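The Dish Rack Comes First: An Afternoon With Raíssa Sales
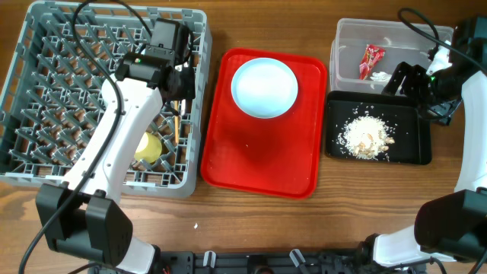

The gray rack and the red tray on the wooden table, with a cup and a chopstick still to be put away.

Raíssa Sales has been putting other people's kitchens in order for 11 years, and she still gets a little excited when she talks about dish racks. I had come to Bremcombe to ask her about pantries, to tell the truth, because pantries are what everybody writes in about. We got to the pantries eventually. But first we spent the better part of an hour on what happens between washing a plate and putting it on a shelf, and I've been thinking about it ever since.

"People buy jars," she told me, pouring coffee for us both. "They buy lovely jars and labels and little baskets, and then the clean dishes sit by the sink until supper and everybody just eats off those. I did it myself for years! My cupboards were beautiful and I never opened them."

Her answer is a tray. She likes a plain cafeteria tray with a raised lip, and she likes it to be a color you can't ignore, which is how she ended up with so many red ones. The tray goes next to the rack, and whatever comes out of the rack goes onto the tray, and then the tray gets carried to the cupboard in one trip. Plates first, then cups, then the small things.

"The small things are where it all falls apart," she said. "Chopsticks especially. You stand them up in the rack, they slip down between the slats, and a week later you have five chopsticks and you're wondering what became of the sixth." She laughed at this for quite some time — I gathered it was a sore subject at home.

Raíssa grew up over her aunt's lunch counter on Arnier Street, where they washed 800 plates on a busy day in December and where, she says, she learned to stack before she learned to ride a bicycle. The trays there were brown and chipped and went everywhere. When she started her own business, which she called Nokex after a word her brother made up, she went looking for the same kind and couldn't find them in brown.

I asked whether it bothered her to see a cup left lying on its side in the rack, as I'm afraid mine always are. She took the question very seriously.

"No, I don't mind a cup on its side. If it's dry, it's dry. What I mind is three cups inside each other, because then you have a tower, and somebody has to take the tower apart, and that somebody is usually me." She is just as easygoing about towels (use them or don't) and about whether forks point up or down. Where she gets strict is the matter of mixing. Food containers get their own spot, away from the plates, and they don't go in the cupboard until each one has been matched with its lid.

Her clients at the Xavier apartments, she told me, had the hardest time with that one. One family filled a whole laundry hamper with lids. They kept nine.

Before I left she walked me through her evening routine, and it takes her less time than it took me to write it down. She empties the rack, carries the tray over, wipes the table under both and goes to bed. The tray spends the night leaning against the wall so it's there in the morning. She has tried other arrangements over the years, including a shelf above the sink that she still speaks of with some bitterness, but she keeps coming back to this one.

Pantries, for those who have been waiting so patiently, will be in the next installment. Raíssa has a great deal to say about rice.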